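Search tips Search Go

Small cabin, big difference: my galley and storage tips

Hi all! I spent most of March living aboard with Venla Räsänen, and you learn fast what earns its place on a charter boat (and what rolls around at 2 a.m.). Decant everything before you go. Rice, oats, coffee, the lot, into square tubs, labeled on the lid. And do bring your own sharp knife!

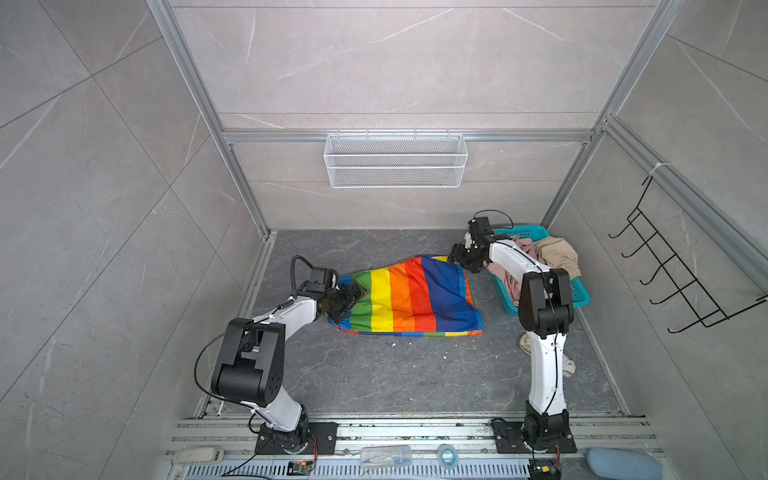
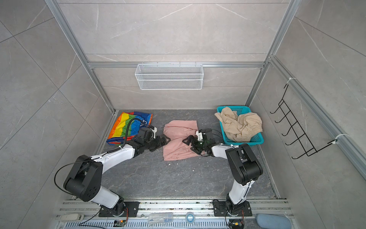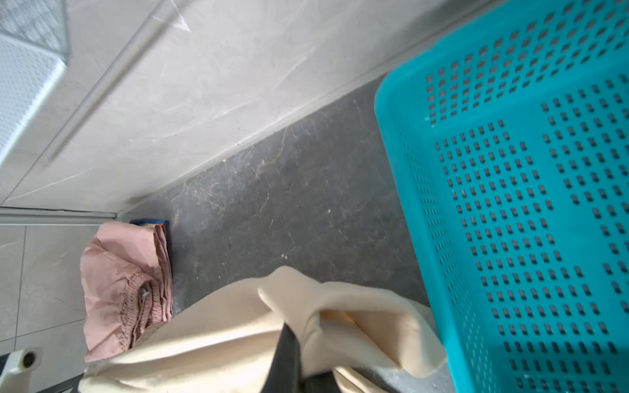 Next up, wet towels. Peg them by the two short ends and they won't flap themselves overboard. I rinse mine in a splash of fresh water first, but go easy, our tank held 220 liters and we were down to 51 before Prunard. A damp dishcloth under the plates stops them sliding at lunch, too. Oh, and freeze your first two dinners flat in bags – they keep the cooler cold all the way out!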